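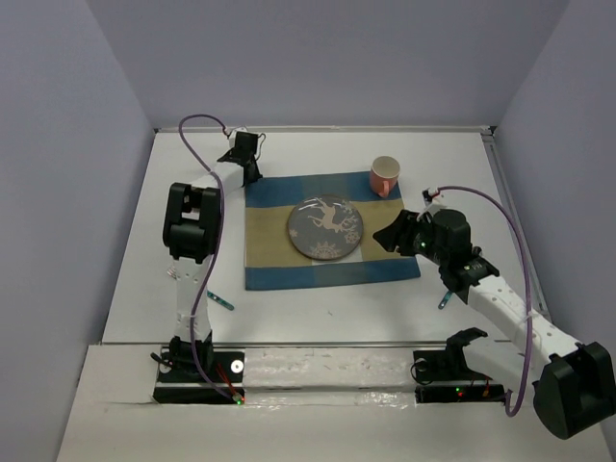

Round plate with a leaping deer motif and a small mug on a banded cloth placemat

Placemat

A placemat (also place mat or table mat) is a flat covering laid on a table to mark and protect the area used by one diner. It lies under the plate and, in most arrangements, under the flatware as well. Placemats are made from woven cloth, plant fiber, cork, paper, plastic and coated board. They are used in place of a tablecloth or on top of one.

Terminology

In American usage, "placemat" is normally written as one word. "Table mat" is more common in British usage and may also refer to a smaller pad meant for hot dishes. A coaster is a related item sized for a single cup or glass. A charger, or service plate, is a large plate set beneath other dishes; it can be used with a placemat or without one. A table runner is a long strip of cloth laid along or across the table and is not tied to a single seat, although short runners laid across the width of a table may serve two facing diners.

Size and shape

The most common form is a rectangle with the long side parallel to the table edge. A mat 14 inches deep holds a dinner plate with a small margin above and below. Round and oval mats are used on round tables, where the corners of rectangular mats tend to overlap. Wedge-shaped mats, with a curved outer edge, are made for the same purpose and are usually sold in sets matched to a given table diameter.

Materials

Woven cotton and linen mats are flexible and can be washed by machine. Cotton shrinks more than linen in the first wash, and makers who do not preshrink the yarn often cut the cloth oversize. Ribbed weaves, in which a thick weft is packed over a thinner warp, lie flatter than plain weaves of the same weight.

Plant fiber mats are made from rush, seagrass, abaca, raffia and split bamboo. Most are wiped clean, as soaking loosens the coils or slats. Cork resists heat well but stains easily if left unsealed.

Vinyl and silicone mats are the usual choice where surfaces are cleaned between sittings. Coated board mats, with a printed face and a cork or felt back, are rigid and cannot be rolled for storage. Paper mats are discarded after one use.

Construction of woven mats

Cloth mats are woven either singly, with a border planned into each piece, or as continuous yardage that is cut and hemmed. Banded designs are the simplest to produce on a plain loom, because the color changes occur only in the weft. The weaver changes shuttles at measured intervals, and the bands run straight across the piece. A symmetrical layout – one color at both edges and a second in the center – needs only two weft colors.

Edges are finished by hemming, binding or fringing. Hemmed corners are mitered on heavier cloth to reduce thickness. Fringed edges are secured with a row of machine stitching or hemstitching before the loose threads are pulled.

The Coltano workshop, a small mill known for banded table linens, used a fixed sequence of 40 weft picks in each narrow stripe. Its pattern books were cataloged by Lorenz Leitner, who sorted the designs into 17 groups by band order and edge finish. Four of the groups include a supplementary warp stripe that crosses the bands to form a check.

Abaca mats from the Quiambao workshops follow a different method. Fiber is knotted end to end, wound into a flat coil and stitched from the center outward. Rogelio Baluyot's survey of the trade records both round and oval forms, the oval being started from a short straight core.

Placement

In formal settings the lower edge of the mat is set parallel to the table edge, either flush with it or a short distance in. The plate is centered. Forks go to the left, and knives and spoons to the right. Glasses stand above the knife, on the mat if there is room. Cups for coffee or tea are placed to the right, often with the handle turned toward the diner's hand.

Care

Cloth mats are washed according to fiber and dye, then pressed while slightly damp. Starch stiffens thin cotton but attracts soil with repeated use. Fiber mats are stored flat in a dry place. Vinyl mats should not be stacked while warm, as the printed face may stick to the mat above it.

See also

Charger plate
Coaster
Table runner
Tablecloth
Trivet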